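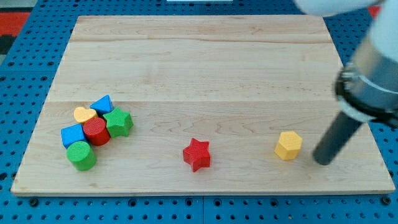 Wahyudi Govindasamy wrote to me in April that he'd put the wax on far too thick, left it overnight, and woke up to a maple board as tacky as a lollipop, and was there any saving it? Yes! Rub it down with a warm dry rag and a little fresh wax, and the old stuff comes right up. He wrote back to say he's now doing his shelves.

I start with Wahyudi because too much wax is the thing I get the most mail over, and if you only read one paragraph before you buy, I'd like it to be that one. Thin coats. Thinner than you think.

Lullmont Board Wax, 200 ml tin

This is the wax I make for bare maple, beech, cherry and pretty much any other tight-grained wood that doesn't have a varnish on it. Mineral oil and beeswax, and that's the whole recipe. I don't put lemon oil in it, I don't put orange peel in it, and I've given up on the lavender version after a customer told me her bread tasted like a drawer liner (she was right, I tried it).

It's a soft wax, a bit like cold butter, so you can scoop it out with two fingers or a corner of an old T-shirt. In a chilly kitchen it firms up quite a bit. Stand the tin in a bowl of warm tap water for a while and it'll loosen. Please don't put it in the microwave, the tin is steel.

How I use it

Wash the board, dry it, and then leave it standing on edge until it's dry all the way through. I usually leave mine until the next morning. If the grain feels fuzzy after washing, go over it lightly with fine sandpaper, always along the planks and never across them, and wipe off the dust.

Then rub in a thin coat, and do the ends and edges too! End grain drinks wax like you wouldn't believe, and so do the glue lines on an older board if they've started to open up a little. Do both faces. I used to skip the underside and I have a lovely cherry board that rocks on the counter like a boat as a result.

Leave it for 8 hours, buff it with something clean and dry, and look at it in daylight. Pale maple goes a shade warmer, more honey than cream, and any darker streaks in the grain will show up more. Some people love that and some people don't, so try a corner first if you're fussy about color. If it still looks thirsty, give it another coat. I find most new boards want 2 and then they're happy for a good while.

What it won't do

It won't fix a crack. It won't lift a burn mark or a beet stain, though sanding might. It isn't a hard finish, so a puddle left sitting will still leave a ring, and it does nothing at all on plastic-coated or varnished wood except make it greasy. For tabletops that get hot mugs all day you want a proper hardwax oil, and I don't make one. Also, don't put the board in the dishwasher. I know you know. I still get the emails.

Damian Wasilewska at the Trellthorpe shop keeps asking me whether it works on knife handles. It does, if they're bare wood. Wipe it on, wipe it off, and keep it away from anything with a leather sheath until it's buffed, as it can leave a mark.

Sizes and what's in the box

The 200 ml tin is the only size at the moment. I did try a bigger one, but the lids came back from the supplier slightly wrong and I'm still arguing about it. Each tin comes with a square of cotton cloth, hemmed, washable, nothing fancy. If you already have a drawer full of rags, say so in the order notes and I'll leave it out.

There's also the Drumitz bristle brush, sold separately, which I like for getting wax into juice grooves and carved handles. You can manage without it. An old toothbrush does nearly as well, and I've used both.

Shipping and returns

Flat shipping is $8, however many tins you order. I pack on weekday mornings and the parcels go out in the afternoon. In hot weather the wax can melt on the truck and set again with a dimple in the middle. It's fine to use like that, but if the tin has leaked, send me a photo and I'll mail you another one.

Unopened tins can come back for a refund. Opened ones too, if you really hate it, just drop me a line first so I know to look out for the parcel.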